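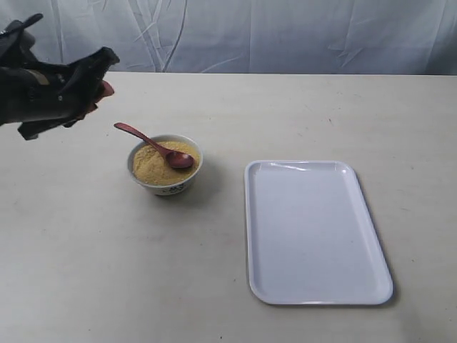 Can you make a decent quilt from old shirts without buying any new fabric for the top?

Plenty of people have, and after a term of trying it we can say the top is the easy bit. The collars, pockets and wonky grain take more patience than the piecing does.

Our project was set in December. We had to pick a household textile, make it from used cloth and write down what we learned. Our group was Jelle Jansen, Angelica Malabanan and me, Dede Amissah, and we settled on a lap quilt within five minutes. Angelica had quilted before. Jelle had sewn on a button once.

Fabric

We collected 40 cotton shirts from families and neighbours in Irnholm. We left out anything stretchy, plus two gorgeous linen ones that frayed the moment you looked at them. Everything went through a 40 degree wash and was pressed before cutting. Shirt backs gave the biggest pieces, then sleeves. Fronts were fiddly, but we loved the button bands and kept a few of those whole.

Choosing a pattern

We wanted log cabin blocks. Wilma Van Beek, our tutor, suggested we each sew a test block first, and I'm so glad she did! Jelle's came out shaped like a kite. His seams were fine, but he had cut his strips across the stretchiest part of a sleeve. After that we marked the grain on every piece with chalk and cut the strips along it, and the next blocks lay beautifully flat.

The final layout was the courthouse steps version – lights top and bottom, darks at the sides. We cut 300 strips and sorted them by how dark they were, squinting at them across the room. Squinting works much better than arguing (we tried both).

Sewing

We used a quarter inch seam throughout, on the old Belline machine in the textile room. It is noisy and heavy and I want one. The Indetti next to it has more stitches but kept chewing the start of our seams, until Angelica showed us how to begin on a scrap and feed the real piece in after it. We chain pieced from then on, and one lunch break got us through 15 blocks.

Quilting and binding

The wadding came from Verbeke, the shop by the station, and was the only thing we bought apart from thread. The backing is a flannel sheet. We quilted straight lines with a walking foot, working from the middle outwards. There is one pucker on the back near a corner, and it is staying there.

Jelle did the binding by hand, all of it, in tiny even stitches. He has started collecting shirts for a second quilt.

What we would change

We would starch the thinner shirts before cutting, and change the needle sooner. We would also keep the leftover pockets together in one bag, as I am still finding them in my coat.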